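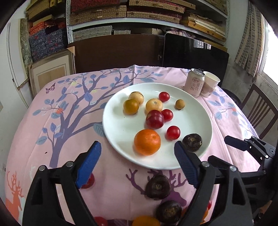 Milagros Dizon asks every new operator to read the rules before picking up a gripper, and to read them again after the first session.

Amard records handling tasks for robot training. Our rule book has 183 entries, and most are short. Set fruit and other items out before recording starts. Keep fingers clear of the pads. Soft items such as cherry tomatoes get a light grip - a crushed one is logged, then replaced. No session runs past 5 hours. Guilan Shi reviews the rules each May, and operators can propose changes at any time.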